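About Trindach

Card games, card collecting and card making in Trornivley, open to anybody who likes a good shuffle.
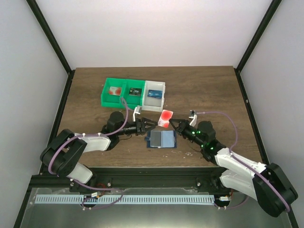 Cards and open bins on the table

Trindach began as a Sunday evening game of whist in the back of the old Ó Conaill bakery, with one pack between all of us and a kettle that took an age to boil. We still play whist on Sundays, and the kettle is much better now! In between we've grown into a small school for everything you can do with a pack of cards, and we love it as much as we did at the start.

What we teach

Our beginners' course runs for six weeks and covers whist, cribbage, rummy and a fair bit of patience (in both senses). You don't need to know a club from a spade when you walk in. After that you can go on to the bridge group, which is friendly but does take its bidding seriously, or to the makers' class, where people design and print a pack of their own. Last term's packs had garden birds, bus routes and one very handsome set of cheeses.

Children are welcome from the age of seven at the Saturday-style family tables, which we run in the school holidays. Snap gets loud. Bring a biscuit tin if you can.

The collection

We look after 806 packs, most of them given to us by people clearing out a drawer or a loft. There are railway packs, brewery packs, wartime packs on thin grey paper and a lovely run from the Drestelard printworks, which made cards just up the hill until the building was turned into flats. We're still short of the Drestelard harvest pack with the green backs, so if you've got one, or even half of one, please do get in touch.

Any pack can be taken out and looked at, and most can be played with. Cards were made to be handled, and we'd much sooner see them on a table than behind glass. The oldest ones need clean hands and no tea nearby.

Where we are now

We moved into our present rooms in May, after raising 3,170 pounds for new lighting, a ramp at the side door and chairs that don't wobble. The big room seats ten tables. The library is up one short flight of stairs, but we'll happily bring any book or pack down to you.

Coming along

Whist starts at 7 pm on Sunday and costs 3 pounds, tea included. Come on your own or bring a partner, it makes no odds, as we draw for places at the start of the night. The side door is the one to use, and the bell does work if you press it hard.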